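Ordering textbooks for a small school: distributor or direct from the publisher?

Posted in Schools and Libraries > Buying Books

Prunddale_office

We are a small private school with 154 students, and this is the first year I have had to place the book order myself. The person who did it before me left a folder of old invoices and not much else. Up to now everything has come through Drurkine, who supply most of the schools in our area. They send one invoice and one delivery.

A parent told me we could get a better discount by going to the publishers. I called two of them. One said the minimum order was 200 copies per title, which we would never reach. The other has no minimum but charges freight and won't take returns.

Our classes start in September. We use books from five publishers, plus workbooks and a reading set for the lower grades. Is it worth splitting the order, or should I stay with one supplier? Also, what is a normal discount for a school our size?

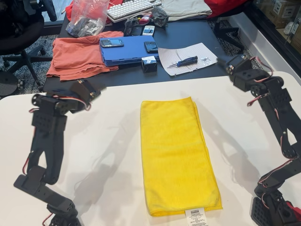 I should add that we had 13 math books left over last year because enrollment changed over the summer. They are still in the supply closet, and the publisher has since brought out a new edition, so returns matter to us more than they might to a bigger school.

3 replies

Tetteh Addo

I did the ordering for a school slightly bigger than yours for six years. Stay with one supplier for the core textbooks, but ask for the terms in writing before you send the order. The ones to get are the discount by publisher, the return window, who pays return freight, and what happens to titles that are out of stock.

The discount will not be the same across the list. Trade books and readers usually get a better rate than textbooks, and workbooks often get the least. If a distributor quotes you a single flat figure, ask them to break it out. I can't give you a normal number because it depends on the titles.

On returns, check whether the books have to be in shrink wrap and whether you can stamp them. We used to stamp everything the day it came in, and then found we couldn't send back the extras. After that we held the stamps until the enrollment list settled.

For the reading set, get a second quote. We bought ours from Amadi, and it was cheaper than adding it to the main order. It came in separate boxes on a different day, but that was no trouble with only one set.

Call Drurkine about the old math books too. You are probably past the window, but a sales rep will sometimes give a small credit if you are placing a new order for the same subject.
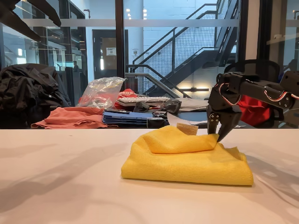 Yellow cloth, folded, on a white tabletop

One more point: put the ISBN on every line of the order. Titles and grade levels are not enough when two editions are in print together. Most wrong deliveries I dealt with came from that.

bookroom2

direct is cheaper if you are big. you are not big. stay with the distributor

Unard Books customer

We are about to switch from direct to a distributor for the same reasons you list. Freight from four publishers wiped out most of the savings, and I spent a lot of time matching packing slips to purchase orders. The one thing I would still buy direct is teacher editions. Some publishers include them free with a class set if you order from them, and the distributor may not pass that on unless you ask.

Order early if you can. Ours went in late last year and the grade 4 science books came after classes had started.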